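Print this page | E-mail to a friend

Can a robot do the laundry yet? Your questions answered

By Estela Cáceres

Readers in Nomthorpe and Lesbridge keep asking when they can stop folding shirts. My short reply is to keep the ironing board.

Is folding really that hard?

For a machine, yes. A plate stays the same shape wherever you put it down. A T-shirt doesn't, and one dropped in a heap has to be sorted out before any folding can start.

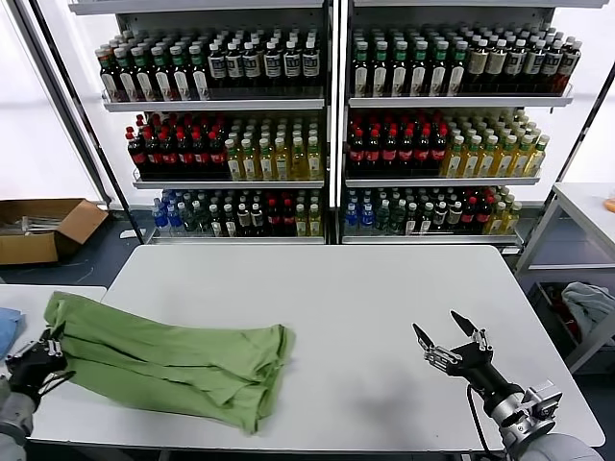

A person finds the hem by feel and gives the thing a shake. Ask any firm selling you a folding machine whether its shirts start in a heap or already laid flat – the answer matters more than the speed.

Would two arms do it faster than I can?

I doubt it. I can get through a shirt in nearly 45 seconds while listening to the radio. Sivonura's brochure promises 90 shirts a shift, but doesn't say how long a shift is or who puts the bad ones right.
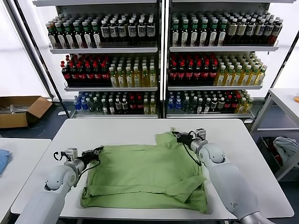

A green garment part-way through folding, with one gripper holding it near the collar.

What about shop work?

Bottles and boxes are easier because they hold their shape. Clothes shops are another matter. Ocampo, the outfitters in Lesbridge, looked at a machine in January and went back to paying two people.

What should I ask at a demonstration?

1. Ask to bring your own washing, fitted sheet included.

2. Ask what happens when the grip lands on two layers of cloth and only one was wanted.

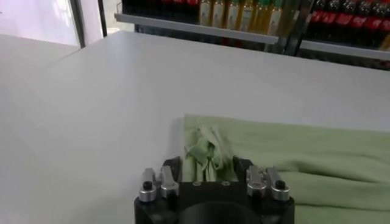
3. Ask who steps in when it gets stuck – and how often.

Related
Robot mowers: are they worth the bother?
Self-service tills, three years on
Do window-cleaning gadgets work?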